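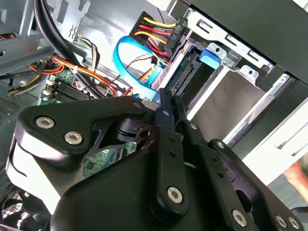 Trotness opened its doors at 3, and we stood with the other parents behind a strip of tape. My daughter had asked for five minutes. I said an hour.

The arm was called Katene. It took old computers apart - slowly.

"Mum had one like that," she said.
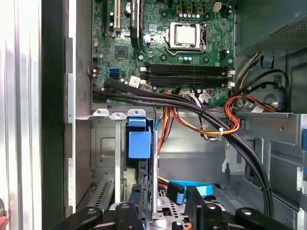 The old tower, open.

It had held our photos, I thought, and 100 letters I never printed. I didn't say so.

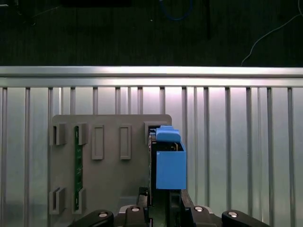

At the grey panel, upper right bracket.

She leaned over the tape to see where the card would go.

"Does it keep them?"

"I don't know," I said.
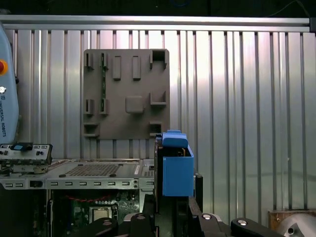 Katene with the blue holder.

On the bus home to Bilton she asked what colour ours had been. I couldn't remember. She looked out the window until our stop.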